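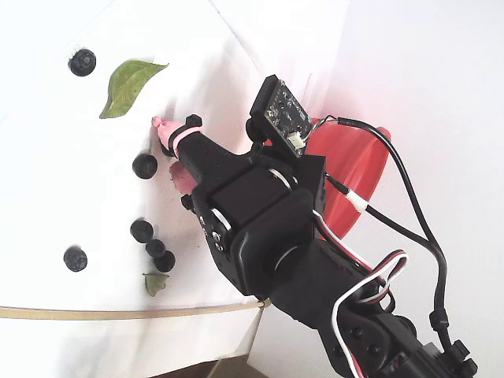
Vachon Hall open day — who else went?
Robots & Automation > Visits and Events

tinkertown_deb
September 2, 2022
Got back from the Vachon Hall open day a couple of hours ago and I'm still buzzing, so forgive the length. I figured we'd be in and out in time for lunch and we stayed until they started stacking chairs. My favorite by a mile was the little arm picking up blueberries. Black arm, two fingers with pink rubber pads, a tiny camera board riding on the wrist, and it goes after one berry at a time on a plain white table with some leaves thrown in. I must have watched it for half an hour! Wayne Bouchard was running that table and he answered every question my kid threw at him, including the one about whether it gets hungry.

Anyone else make it? What did I miss upstairs?

gearlash
Upstairs was the Skestov people with the conveyor sorter. Impressive speed, but it was behind plastic and the fan noise was terrible. I gave it five minutes.

I was less sold on the berry arm, to be fair to both sides. It's slow. My grandmother could fill a pie in the time it took to clear that table.

tinkertown_deb
Sure it's slow! I liked that it was slow. You could follow what it was doing — coming in over the berry, closing up, having another go when it didn't like the first one. The conveyor was a blur to me.

mossy_oak_14
I asked Wayne about the pads. He told me they went through 14 kinds of rubber before they settled on the pink ones, and the stiff ones kept shooting berries off the table. The elastic band behind the pad is just to keep it on the finger. I love that. A whole robot arm and the part that matters is held on with a band.

gearlash
And that's sort of my problem with it. Bands, tape on the cable, wires looping all over. If you're inviting the public in, tidy it up a bit.

p_halloran
Disagree completely. I've been to the Mernmont show twice and everything there is in a glossy shell, and you learn nothing. With this one you could see the servos, the brackets, where every joint turns. My daughter traced the cable from the camera down the arm with her finger in the air and worked out on her own what it was for. She's nine.

Also, did you hear his number? 1,054 picks logged before the open day, and 50 of those berries got squashed. I'd call that pretty gentle.

gearlash
Depends which berries. Blueberries are tough little things. Bring me a raspberry and we'll talk.

mossy_oak_14
Ha, somebody asked him that! He said raspberries are next, and that he's dreading it.

sastberg_sam
Sorry I missed this, I was stuck on the Sastberg bridge for most of the morning. Was it crowded? Thinking of taking my dad to the next one and he doesn't do well with standing.

tinkertown_deb
The lady at the door said almost 600 people by mid-afternoon, but it's a big hall and it never felt packed except around the snack table. There are benches along the back wall. Go early and he can sit up front for the demos.

p_halloran
Next one is in December, same hall. Parking behind the library is free, the lot in front isn't.

gearlash
Fine, I'll go again in December. If there are raspberries I'm standing at the front with a stopwatch.

sastberg_sam
Thanks all. Does anybody know if they let people drive the arm themselves or is it watch only?

mossy_oak_14
Watch only at the berry table. There was a smaller one by the stairs you could steer with a game controller, the line was mostly under twelve but they let me have a turn.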